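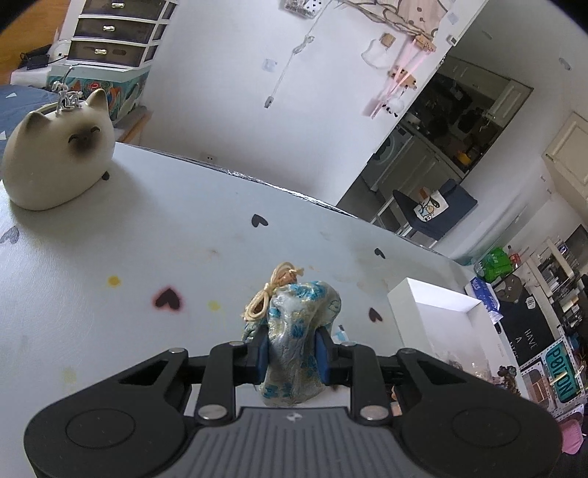
Station 1, small soft goods. Drawstring pouch held between both pads.

TABLETOP CHORE READINESS CHECK
Site: Berrada apartment, front room table
Date: 3/31/18
Checked by: Darcy Pryor. Second reader: Kenna Menzies
Form 231, comments go under each line

Question we are answering: can a machine take over clearing and sorting this table yet. Mark OK / WATCH / NO.

1. Grip on soft items - OK
Pads meet the pouch from both sides. Cloth wrinkles, fine. Don't care about wrinkles. Care about the cord.

2. Loose cords and drawstrings - WATCH
Knot and loop up top on the pouch. Loops catch on linkage pins. Tuck before any unattended run. Kenna wants this a NO, I left it WATCH, she can argue it at review.

3. Neighboring items - WATCH
Packet right up next to the pouch. A person picks one and leaves the other without thinking. Planner on the Plulletti build still treats two touching things as one thing too often. See ticket 725.

4. Breakables in reach - NO
Cat with the silver ornament on top, left side of table. Move it before powered runs. Said this in August also.

5. Table surface - WATCH
Hearts all over the top. Dark shapes on a pale table read as objects to the Wirkell vision setup, it will try to pick up a sticker. Either plain mat or retrain. Plain mat is cheaper.

6. Cables on wall - OK
Hanging one is behind the table. Keep arm base on the near side and its no issue.

7. Doorway and floor - WATCH
Fixed arm, doesnt matter. Anything on wheels, chair by the kitchen doorway has to move first.

Station 2, sorting into tray
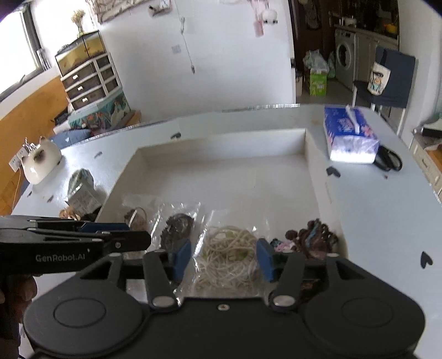
8. Clear bags - NO
Bagged goods are still the worst chore on our list. Person sees through the plastic and knows whats inside, camera gets glare and a crumpled outline. The cord bag between the blue pads is about as hard as it gets, tangle inside, slick outside, and the yarn bag in the same row is no better, all clumped up. The gear bag I would hand to a machine tomorrow, one solid lump, easy target. So split the line: rigid contents to the machine, string and yarn stay with people for now.

9. Tray - OK
Shallow, raised walls. Low enough to come in from above. Tape it down, a light tray walks when the arm bumps it.

10. Loose string outside the tray - NO
Tan pile next to the grey package. Bag it or bin it before start. Fluvetti spec has no entry for loose string at all, need one.

11. Sharps - NO
Scissors out on the table by the tissues. Put away before powered runs, every time. Not negotiable.

12. Two grippers in one work area - WATCH
OK with hands on them. Automatic needs a keep-out zone, not written yet. Kenna has it.

OVERALL
Not ready for unattended. Supervised OK for items 1, 6, 9 and rigid bags only. Could it do the whole table? No. Could it do the dull third of it, I think yes, and thats worth having.

To close before recheck: items 4, 8, 10, 11. Mat for item 5, Darcy to order. Cord rule for item 2 still open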